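Eingemachtes vom Dachboden: Rezeptheft aus Silta geht in die zweite Auflage

Silta. Wer in den vergangenen Wochen in der Buchhandlung Raudsepp nach dem kleinen Heft mit dem grünen Umschlag gefragt hat, musste meist mit leeren Händen wieder gehen, denn die erste Auflage der gesammelten Einmachrezepte war schon vor den Feiertagen vergriffen. Nun wird nachgedruckt, und ab dem 6. Januar liegt das Heft wieder an der Kasse, zum alten Preis und mit ein paar Seiten mehr als zuvor.

Angefangen hat alles mit einer Blechdose, die Snežana Petkov beim Aufräumen auf dem Dachboden ihrer Großmutter fand. Darin lagen Zettel, Briefumschläge und abgerissene Kalenderblätter, eng beschrieben und zum Teil seit 70 Jahren nicht mehr in der Küche gewesen: Quitten in Essig, Zwetschgenmus aus dem Backofen, eingelegter Kürbis mit sehr viel Nelke. »Die Hälfte konnte ich gar nicht lesen«, erzählt sie, »und bei der anderen Hälfte stand nie dabei, wie lange etwas kochen soll. Das wusste man halt.«

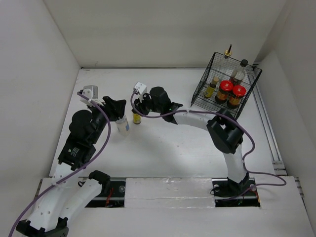 Also fragte sie herum, erst in der eigenen Straße, dann beim Bäcker und schließlich über einen Aushang im Laden Iminero, und bald kamen von allen Seiten weitere Rezepte dazu. Manche wurden diktiert, andere lagen ohne Absender im Briefkasten. 48 davon haben es ins Heft geschafft, jedes mindestens einmal nachgekocht – was für die Familie Petkov einen Sommer bedeutete, in dem es in der Wohnung fast immer ein wenig nach Essig roch.

Beim Entziffern half Živko Begović, der als pensionierter Lehrer mit schwierigen Handschriften einige Übung hat und sich trotzdem an einem Wort die Zähne ausbiss. Ob in das Apfelgelee nun Kerbel oder Kerne gehören, steht bis heute mit Fragezeichen im Heft. Zuschriften dazu sind ausdrücklich erwünscht, und zwei sind auch schon eingetroffen, leider mit gegensätzlicher Auskunft.
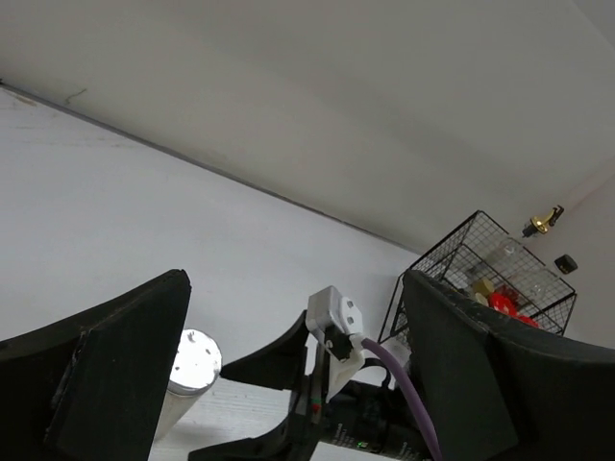
In der neuen Auflage kommen eine Tabelle mit Einkochzeiten und ein Register hinzu, das sich viele Leserinnen und Leser gewünscht hatten. Auch die Schrift ist etwas größer geworden. Den Druck übernimmt wieder die Firma Trultel, die beim ersten Mal auf einen Teil ihrer Rechnung verzichtet hatte. Vom Erlös der ersten Auflage gingen 1.045 Euro an die Stadtbücherei, die davon neue Sach- und Kochbücher für die Kinderecke anschafft.

Für den Mai plant Petkov einen Nachmittag im Hof der Buchhandlung, bei dem probiert, getauscht und natürlich auch ein bisschen gestritten werden darf, etwa darüber, ob in saure Gurken Zucker gehört. Wer etwas Selbstgemachtes mitbringen möchte, kann sich bei Raudsepp in eine Liste eintragen. Dort nimmt man auch leere Gläser an, am liebsten gespült und mit passendem Deckel.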